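Robot Club: how do two arms tidy a table?

Gemenell Juniors meet after school and teach robot arms to do jobs. Ages 11 and up. This term's job: sort the bathroom stuff.

What's a gripper?
The robot's hand. Two fingers, open and shut. Thats it!

How does it learn?
Practice. Anathi Mkhize moves the arms through the job, the computer saves every go. We want 50 goes before the club show. Slow work. Snacks help.

Why two arms?
One can hold while the other one moves. Or they share, left side and right side. Toothbrush packs are tricky, little bottles with white caps are easy to knock over.

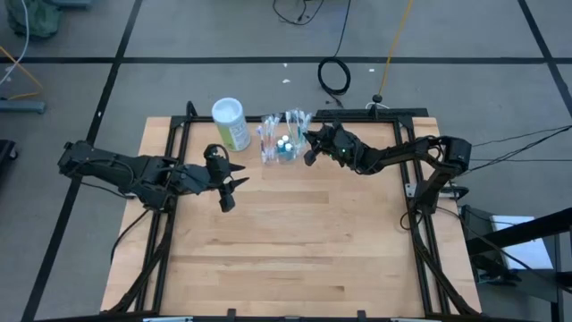

Try it at home
Use just a finger and thumb on each hand. Move 15 things into a box. No cheating with your palm!! Harder then you think.

Filed under: Clubs & Making, Robots

More like this
What is a sensor?
Kai Teuber's cardboard crane
Build a wobbly walker

Last updated 5th March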